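My kitchen table has been a loading dock since November. Boxes in, boxes out, foam peanuts in the dog's bed. So when Roscombe offered to let me spend three days with the Flostum, their two-handed robot kit for people who want to teach a machine ordinary chores, I said yes on one condition: I was coming to them. No more boxes!

If you haven't run into Roscombe, they're a small outfit on the second floor of an old shoe warehouse, and the Flostum is the first thing they've sold to regular customers. You can buy it outright or rent it for $857 a month, which covers the arms, both hands, the software (it's called Yook, and I never got a straight answer why) and phone support from a real person. In my case the real person was Si-woo Cha, who sat me down, handed me a coffee and told me to please stop apologizing to the robot.

Setup in Yook is friendlier than I'd feared. You pick a task, name it, and guide the hands through it over and over until the software has enough to chew on. The starter library comes with 1,256 recorded tasks, and a lot of them are food related, which made me hungry the whole time I was there. 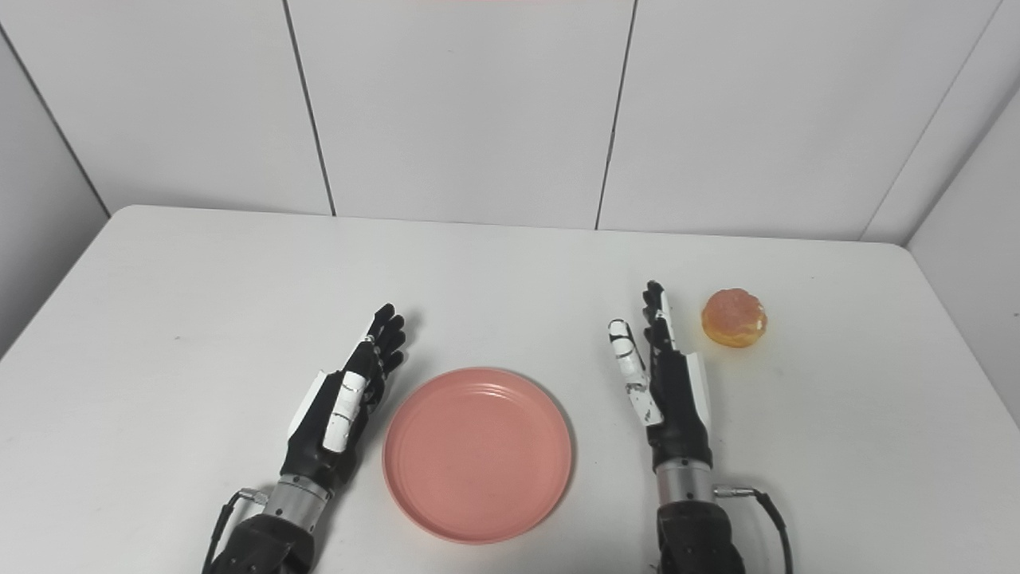

Bakery work is what I really wanted to try, partly because my sister runs a counter and would hand over the tongs tomorrow if she could. A pastry is a mean little test. Squeeze too hard and you've got crumbs, too soft and it's on the floor, and the glaze makes everything slippery (ask me about my sleeves). I liked how plain the exercise was: a pink plate between the two hands, one round golden bun off by the right one, and the whole job is getting the bun onto the plate. Si-woo says most customers start with something bigger, like a sponge, and I can see why. I went with the bun anyway and stuck with it most of an afternoon.

Now the gripes. The cables plug in right at the wrists, and I'd love to see them tucked away somewhere before a clumsy person like me gets near them. The manual reads like it was written for somebody who already owns one. And Yook loves a pop-up. I wanted to throw my laptop out the window by day two, when it asked me to rate my session for the fifth time before lunch.

The closest thing to it is the Lurnlow, which costs $3,000 less to buy but comes with simple pinchers where the Flostum has fingers. For moving boxes I'd take the Lurnlow and keep the change. For anything you'd want to eat afterward, I'd rent the Flostum for a month first and see how you two get along. My sister has already asked for the phone number.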